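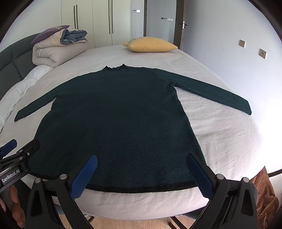 Week 12: Learning to Fold from Hand-Held Demonstrations

Welcome back, everybody! Last time we talked about rigid objects, which are friendly things: a mug has one pose, and once you know it you know nearly everything. A sweater is another matter entirely (as anyone who has done laundry will tell you), and today we spend our time on the Neninia method, which learns folding from people carrying grippers in their own hands.

1. Start states

A demonstration usually begins with the garment spread flat and the sleeves out to the sides. Please read the Tang notes on keypoints before section, and mark the cuffs, the collar and the hem on your worksheet. On dark knits, the trim is often the easiest thing to find. 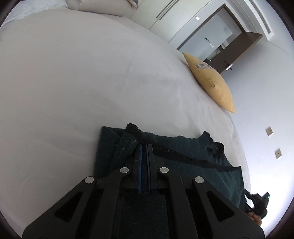

2. Grasping a layer

The policy predicts a fingertip pose and a jaw opening, 13 steps ahead, and then only the first 4 are carried out before it looks again. I do love this part! Cloth bunches and slides, so a long plan goes stale quickly. Think about what the wrist view can tell you once the fingers are closed and down at the fabric, and what it hides from you.
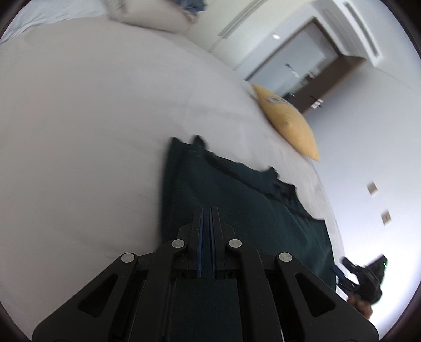
Figure 2. Wrist view over the garment, with part of a second gripper at lower right.

For next time, sketch a loss that treats the left and right grippers fairly, and bring it along, however rough it may be.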